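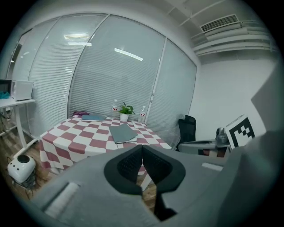 Notes from the Willell open house
Saturday, November 7, 2020

I had been meaning to visit the student robotics club at Willell ever since June, when a flyer went up at my library, and this weekend I finally made the drive. It's 12 miles of back roads and I enjoyed every one of them, though I missed the turn for the parking lot twice.

The club has a room with a big curved wall of windows, and they kept the blinds down. There's a table with a red-and-white checkered cloth on it, which made me feel as if somebody was about to bring out lunch (no such luck, but there was cider in the hallway!). The students take turns with a hand-held gripper, a light gray plastic thing with two black padded fingers that come together in a point. This term's project is called Ridik, and the idea is that a person does an ordinary chore with the gripper in hand, picking up a folder, say, or moving a water bottle, and the recordings are used later to teach an arm the same chore. They have 347 recordings so far and would like to reach 500 before the winter break.

I asked far too many questions and they were very patient with me. One student spent a good ten minutes on the printed black-and-white square marker on its white board, and how the software uses it to work out where everything is in the room. I followed most of that — well, the first half.

Then I got to try it myself. My first go at a folder was a disaster, as I kept coming at it from above when you want to slide in from the side. The second go was better, and I got a small round of applause, which I'm still pleased about.

The club is getting ready for the Harkavon meet, where each team is given a table it has never seen and a list of things to tidy. They came in fourth last year, behind Lubis, and they do bring it up. The entry fee and travel come to $2,095, so there was a jar by the door, and I put in what I had.

The next open house is in the spring. Park behind the gym and use the side entrance, the front one was locked.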